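Hovland Residents Help Desk — Community Answers
Category: Leases and Deposits

Deposit withheld for "surface wear" on a white worktop. What documentation is required?

Posted by Kjell Sandberg on July 2, 2021

I vacated a one-bedroom apartment in the Flosedar building in April, at the end of a two-year lease. The management office has informed me by letter that $704 will be retained from my deposit for surface wear to the white worktop. No itemized statement was enclosed. The letter refers to an inspection that I was not invited to attend, and it gives no indication of whether the worktop is to be repaired or replaced.

I have a signed move-in checklist on which the worktop is marked "fair." I would like to know whether the office is obliged to provide an itemized statement, and whether I should write to the office directly or begin with the Hovland mediation service. I would prefer to resolve the matter without going to court.

2 replies

Plimel_Tenant
Ask for receipts. They kept part of mine as well and I got most of it back after one letter. Send it certified so they cannot claim it never arrived. I would not bother with the phone, they never wrote down anything I said.

Braltulano Housing Advice Desk
Thank you for your inquiry. The following is general information and should not be treated as legal advice. Deposit rules differ from state to state, and you should confirm the rules that apply to your address before relying on any deadline.

In many states a landlord who keeps any part of a deposit must send the former tenant a written, itemized statement within a fixed period after the tenancy ends. Please check that period first. If it has passed without a statement, your position may be considerably stronger, and in certain states the right to retain the deposit may be lost altogether.

Ordinary wear is generally not chargeable. Light dulling and fine marks on a worktop that has been in daily use would usually fall under this heading. Burns, deep cuts and chips usually would not. The "fair" rating on your move-in checklist is useful evidence, and a copy should accompany your letter. Keep the original.

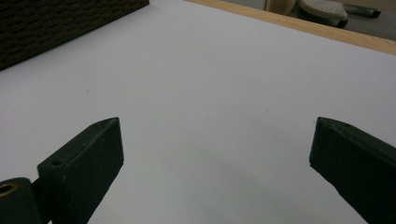

The age of the worktop also matters. Where a surface was already several years old when the lease began, a charge for the full price of a new one is difficult to justify, and you may ask the office to state the installation date and the method by which the figure was reached. We suggest that your letter request the itemized statement, the inspection report and any invoice or estimate, and that it name a date by which you expect a reply.

With regard to mediation, most services will ask whether you have first written to the landlord. We therefore recommend sending the letter before you apply — and keeping the mailing receipt with your copy of the lease. Please also make sure that the office has your current forwarding address in writing.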